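Nokbridge Community Board > Home and Kitchen > Tumblers that don't leave a ring on everything

cisternas_fan
Started 2018-12-03

Right, I need some advice from people who drink as much tea and squash as I do. I've got through 3 tumblers this year and I'm fed up. The first one leaked at the lid, the second went peculiar in the dishwasher (paint came off in flakes, lovely) and the third got left on the roof of the car outside the Dadcombe garden centre and that was the end of that.

I want a big plain one. No straw, no handle, no slogan about wine. It has to sit flat on a desk and not go over when I reach across for the stapler. What's everyone using? I don't mind paying up to 30 quid if it lasts.

moss_and_marmalade
I've had a Vano for ages and can't fault it. Matte outside so it doesn't show fingerprints, and it's survived two house moves. Only moan is that it's too fat for the cup holder in my car, so it rides on the passenger seat with the belt on like a toddler.

PeteFromTheFlats
Cup holder is a dealbreaker for me I'm afraid. What's the point of a travel tumbler that can't travel? I bought a tall one with a narrow bottom and it fits every car I've been in.

moss_and_marmalade
Does it fall over though? Every narrow-bottomed one I've owned has gone flying. My mum's took out a keyboard.

PeteFromTheFlats
Once. And there was a cat involved.

Freya Stockdale
Hello, long time reader, I mostly hang about on the allotment threads. I'm with Pete on the shape but with Moss on the finish! I went for a big teal one in the end, sort of a dusty turquoise, and I've had it since March. It does taper in a bit towards the bottom, but only slightly, so you still get a decent base under it. I fill it before work and don't get up again until lunch (bad for me, I know, my knees tell me every afternoon).

What I'd say to the original poster is look at the bottom before you look at anything else. If there's a rubber disc glued on, it will come off. Mine had one on my old tumbler and it stuck itself to the windowsill one hot week and stayed there when I picked the cup up. I had to get it off with a butter knife.

cisternas_fan
Oh the rubber disc! Yes! My first one had that and it got all this grey muck round the edge. I used to go at it with a cotton bud.

Dunnock
Unpopular opinion, a mug with a saucer on top keeps tea warm long enough for anybody. I don't understand wanting a bucket of lukewarm tea at half past two. Make a fresh one.

PeteFromTheFlats
Some of us work up three flights of stairs from the kettle Dunnock

Dunnock
Then you'd get the exercise.

moss_and_marmalade
Ignore him, he says this on every thread. He told me to dry my washing on a hedge.

Dunnock
And did it dry?

moss_and_marmalade
It did, annoyingly.

tealeaf_433
Can I put in a word against matte? I know everybody loves it, and it does look smart in the shop, but mine picked up a mark from my wedding ring in the first week and another from my keys, and you can't polish them out. I've gone back to plain shiny steel. It's ugly and it's scratched all over so one more makes no odds.

Freya Stockdale
I get that, but I find steel horrible to hold first thing on a winter morning, it goes right through my gloves. And I keep my keys in a different pocket of the bag, so I've been all right so far. I wouldn't put a matte one in the dishwasher though, whatever the label says. Warm water, bit of washing up liquid, bottle brush, upside down on the rack.

tealeaf_433
Do you leave the lid off overnight? Mine gets a smell if I forget.

Freya Stockdale
Always. Lid off and the seal out too if it comes out. If it already smells, a spoonful of bicarb with hot water, leave it till morning and rinse it twice. I've done that with a flask that had had oxtail soup in it over a bank holiday and it came up fine, though I did have to do it all over again the next night.

cisternas_fan
Twice for oxtail seems fair.

PeteFromTheFlats
I still say bicarb makes the tea taste of bicarb. White vinegar for me.

moss_and_marmalade
Vinegar makes it taste of chips, Pete.

PeteFromTheFlats
And the problem with that is?

cisternas_fan
OK so where I've got to is: big, plain, matte, no rubber disc, wash by hand. I do like the sound of a teal one. Freya, is yours very bright? I had a turquoise lunchbox as a kid that you could have seen from space and I don't want to go back to that.

Freya Stockdale
No, not bright at all, it's quite a muted shade. It looks greener in my kitchen than it does at work, but my kitchen bulbs are awful and make everything look like pond. The bottom section is the same sort of colour as the rest and there's only a faint line going round where it joins the body, so it's very plain to look at. My sister wanted one the minute she saw it and she's fussy. I'd get the biggest size they do, because I bought a small one for my husband and he's forever at the tap. He's had to go back to filling it 8 times a day and he blames me for it.
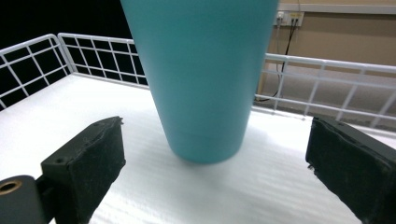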